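Vakden Demonstration Project
Progress report to Brammont, third period
Submitted 2018-10-31
Prepared by Evdokia Kalogeropoulos, with notes from Mircea Cozma and Skye Farquharson

1. Where the count stands

The plan promised 4000 demonstrations with small household containers by the end of the grant. We have 967 that I am willing to put my name to. The July report gave a higher number, and I would ask you to disregard it. It counted every file on the disk, including runs where the operator gave up or the joint readings dropped out.

Mircea believes we can still reach 4000. I doubt it, and I doubt more that it would help. A large share of the 967 are near copies of each other: same table, same lighting, same approach from above. Our model learns those very well. What it learns about anything else is an open question, and we have spent too little of the period asking it.

2. Collection on the white bench

Most of the recent work is on lidded containers. The arm works over a plain white tabletop with one container on it, and the fixed view records the approach from the side. A pale object on a pale surface was Skye's choice. Her argument is that a learner which can find the lid under those conditions will find it anywhere. I think it may simply make our data worse, and we have agreed to let the held-out test settle it. 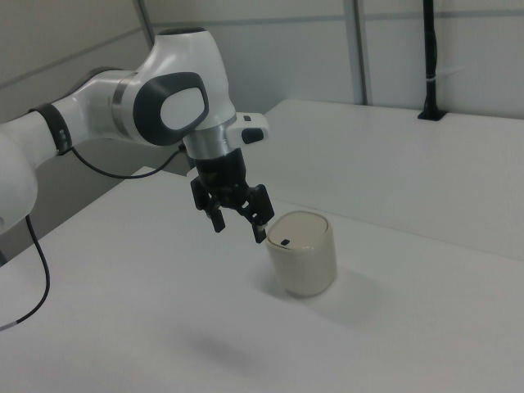
3. What the trials show so far

We trained on the first 500 accepted demonstrations and tested on 50 starts that no operator had seen. I am leaving the success rate out of this report. Relu Vasiliu and Bianca Barbu scored the same recordings separately and disagreed on too many of them, mostly over what counts as an open lid. Until there is one written rule, any figure I gave you would be a matter of taste.

The second view, looking down the table with the gripper at the top, has been more useful than I expected. With the lid tilted up, the compartment behind it can be seen plainly, and that is the very thing the two scorers were arguing about. All rescoring will be done from this view - the side view will be kept for checking the approach only. 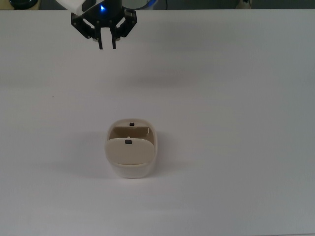
Grunuvness Report Series, No. 3, p. 2

4. Changes we are asking for

We would like to stop adding demonstrations on this bench and move the remaining operator hours to the Sandu site, which has darker tables and poorer light. That means missing the agreed total. It would give you fewer examples and a better idea of whether any of this works outside one bench.

If Brammont prefers to hold us to 4000, we can go on collecting, but please treat the number as a measure of hours worked. The scoring rule will be sent separately once Relu and Bianca have both signed it.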